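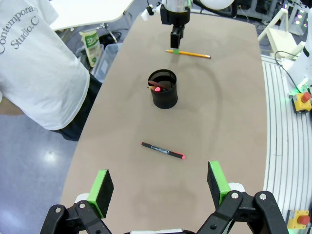

January 2019 - Ondcombe robotics club, pen sorting task

Second session on the two-arm job. The task is the one we agreed in December: pens and pencils lying on the table go into the black holder, either arm may take any item, and the arms must not touch each other.

Ward rewrote the hand-over logic over the break. The old version let both arms claim the same pen if the requests came in close together. Now the first arm to ask gets it and the other waits. Bujar wants a timeout on the wait, which I have not added yet.

Gripper opening is set to 930 out of 1000 for the approach. Fully open was no better and it takes longer to close. Theresia tried a lower value for the pencils and we kept hers, it is in the Wirance settings file under "thin".

Pencils are still the weak point. A marker lying diagonally is fine if the wrist turns first. A pencil gripped near one end tips as it is lifted, and then it will not go into the holder. Grip nearer the middle - the code takes the first good point it finds, so that needs changing.

The holder also moves when a pen catches the rim. Ambros suggests tape under it. I would sooner slow down the last part of the descent, but we can do both.

To do:
Grip point on pencils (me)
Timeout on the wait (Ward)
Tape for the holder (Ambros)
Run the full task 3 times without a restart before we show it to Beat
Put the spare fingertip pads back in the Imhof drawer, 2 are still on the bench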